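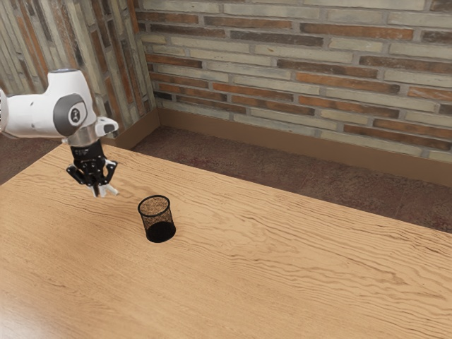 Credit: simulation render, Plekier cell planning group

To: plekier-cell list
Date: 6th April
Subject: Re: Second arm or second gripper, budget line

Replying to the equipment question from last week. I have left the part I am answering below.

> We have money for one large item before the year closes in December.
> Stastby has quoted for a second arm with a delivery time of 14 weeks.
> The gripper on its own is 6 weeks. My own preference is the arm, but
> I don't want to order it and then find we can't mount it. Can someone
> tell me what the simulated cell says about reach, and whether the
> table has to change too?

On reach: the model has one arm coming in over the table from the side, with the gripper pointing down and a mesh pen cup as the only object to pick. The cup is an awkward part, open at the top with a thin wall, so I kept it as the test piece. I ran 51 start positions for it. In 9 of them the arm could get to the cup but had to fold the wrist back further than I would want on real hardware. All of those were near the far edge of the table.

A second arm would fix that, and so would moving the base of the first one. Moving the base costs us a new plate and a day of work. I would price that first.

On the table: the one in the model is wood and large, and I would not bolt a second arm to anything like it. If we go with two arms, please add a steel frame to the request. Rahimi makes one in our size, but their quote did not include leveling feet or freight, so ask for both in writing.

On the gripper: we should have a spare whatever we decide. If the one gripper is out for repair, the arm sits idle. I would put it on the Jostari order — they already have our account details — and keep it apart from the arm so that a delay on one does not hold up the other.

Two things are still missing from the budget sheet: the second controller license and the safety scanner. Neither is in the Stastby quote as far as I can see. Can whoever has the full PDF check page 6?

I can rerun the positions with the base moved if someone sends me the plate drawing.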